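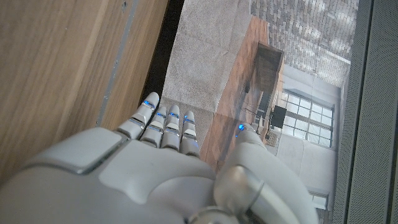

Figure 1. Main articulée à quatre doigts visibles, avec un point lumineux bleu sur chacun.

Le compost à la cantine : bilan de notre projet de deuxième année

Quand nous avons choisi ce sujet, on nous a prévenus que ça sentirait mauvais. Franchement, on s'est régalés ! Le projet Tulon voulait répondre à une question toute simple : les épluchures de la cantine peuvent-elles nourrir le potager du lycée sans passer par la benne ?

Le dispositif
Nous avons installé deux bacs derrière le gymnase. Le premier, baptisé Skada, recevait un mélange classique d'épluchures et de feuilles mortes. Le second, Dumlao, contenait en plus du carton brun déchiré à la main (des heures de travail, mais quelle ambiance !). Retournement à la fourche chaque semaine, relevé de température à 7 h 45, avant les cours.

Les résultats
Au total, 184 kg de déchets ont été déposés dans les bacs, dont 113 kg dans Dumlao et le reste dans Skada. Dumlao est monté à 61 °C dès la deuxième semaine, et nous avons tous voulu voir le thermomètre ! Skada n'a jamais dépassé 48 °C. Le compost de Dumlao était aussi plus sombre et plus friable au tamisage, alors que celui de Skada gardait des morceaux de peau d'orange presque intacts.

Les difficultés
Les moucherons, évidemment, surtout en juin. Nous avons aussi trop arrosé Skada au début, ce qui fausse un peu la comparaison. Il faudrait recommencer avec le même apport d'eau et le même poids de déchets dans les deux bacs.

La suite
Le compost tamisé a été étalé au pied des tomates et des courges. En septembre, nous aimerions ajouter un troisième bac avec des vers, et tester le marc de café de la salle des profs.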